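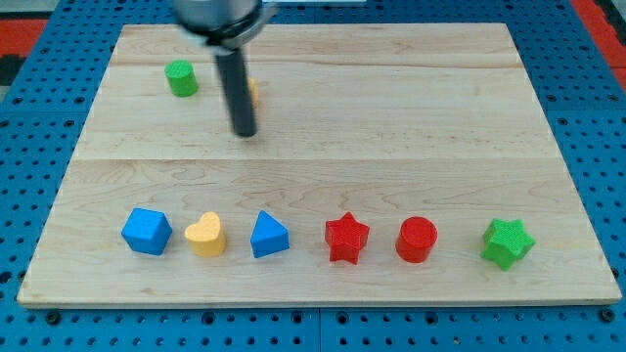 Maple board with the foam-like shapes on it, pegboard table underneath

From: Emese Simon
To: Farnen Woodwork and Play list
Date: 2025-06-15
Subject: Re: [farnen] Finish for a maple play board?

Nayeli Lozano wrote:
> I have a glued-up maple panel left over from the counter job in
> Plellatville and want to turn it into a board for the foam shapes at
> the play room. It's 22 inches on the short side. Two questions. Do I
> need to put anything on it, or can it stay bare? And does anybody
> have trouble with the shapes marking light wood? We have the set with
> the hearts and stars, in blue, yellow, red and green.
>
> Nayeli

Nayeli,

I made one of these in March, so I can tell you what I did. Mine is also joined planks, with the grain running side to side, and you can see a seam across the middle. I was worried about the seams at first, but the blocks sit across them fine if you sand the whole panel after the glue has cured and don't stop at the joints.

Finish: I used 2 thin coats of Jakab board oil and let it dry for a week before any foam went on it. Bare maple would work too, but ours gets wiped down after every session and the bare test piece went fuzzy very quickly. I would stay away from varnish. I tried a gloss one on an offcut and the foam stuck to it on warm days, the flat-bottomed pieces especially.

Marking: no trouble from the yellow or the green. The red cylinder left a faint pink ring once when it was put back wet and sat overnight. It came out with a light sanding and a dab of oil. The blue ones I haven't had a problem with, but I dry everything now before it goes back on the board.

Edges: put a small bevel on them. I did mine with a block plane, and the front edge took the longest because the grain wanted to tear there. Go slowly and finish with paper.

Our blocks have a fine texture on the faces that holds dust. A soft nailbrush and plain water gets it out. The star is the worst one to clean – the dust packs in between the points. The heart is nearly as bad.

My set is the Osuser one, order number 3806 in their paper catalog. If yours is the same, the cylinders stand up well on an oiled surface, so I wouldn't bother cutting recesses for them. I had planned to and I'm glad I didn't. The kids like to line things up wherever they want.

Does anybody on the list know if the oil can be buffed between coats? I didn't, and the surface is a bit dull in places.

Emese

--
To leave the farnen list, send a blank message with "unsubscribe" in the subject line.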